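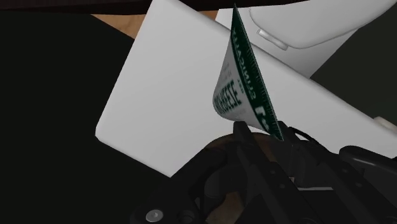 FOR IMMEDIATE RELEASE
Thursday, July 3, 2025

Cornham tenants' group asks what "recyclable" means on the new bin labels

The Cornham Tenants' Forum has written to Kemppainen, the firm that empties the town's household bins, asking it to back up the claims made for its new collection scheme before the scheme is spread to the rest of the town.

Kemppainen began the trial in January on the Rostix estate, where 577 homes were given a second bin and a sheet of stickers. According to the firm's leaflet, the trial has been "a resounding success" and residents have "embraced a cleaner future". The Forum has asked twice how success was measured. It has so far been sent another copy of the leaflet.

The Forum supports recycling and most of its members have sorted their rubbish for years. What it doubts is whether sorting it into more bins means that more of it gets recycled. The leaflet gives the weight of material put out by households. It gives no figure for what was turned away at the sorting shed, burned, or sent on to somebody else to deal with. A bin lorry full of yoghurt pots tells us that people in Cornham eat yoghurt.

Members are also unhappy about the stickers. Card sleeves are to go in the green bin unless they have a shiny coating, in which case they go in the grey one, but the leaflet does not say how to tell a shiny coating from ordinary printed card. Plastic tubs are accepted and their lids are not, except where the lid is "of the same type". One member rang the helpline about this and was told to use her judgement. She would like to know why, in that case, the leaflet also mentions a charge for bins filled wrongly.

The Forum's own survey went to all the homes in the trial and over 4 in every ten replied. Most of those who wrote comments said they would carry on with the second bin if they were shown that it made a difference. Several said they had gone back to putting everything in one bin because they could not make sense of the rules. We do not claim that this settles anything, and we will gladly send the full set of answers to anyone who asks, which is more than Kemppainen has offered to do with its own.

If the scheme goes ahead as planned, a further 2193 homes will get the new bins. The Forum is asking for the following first:

The weight of material recycled during the trial, set beside the weight collected.
The name of each site the material was taken to.
A plain list of what goes in which bin, tried out on residents before it is printed.
A written promise that there will be no charges in the first year.

The Forum will hold an open meeting at the Cinonero Hall, Cornham. Kemppainen has been invited to send a speaker and has said it will "look at availability". The date will be put up on the hall noticeboard.

ENDS

Notes to editors

The Cornham Tenants' Forum is a residents' group and takes no money from waste firms or from the makers of packaging. Copies of the letter and the survey answers can be had from the Forum's desk at the Cinonero Hall.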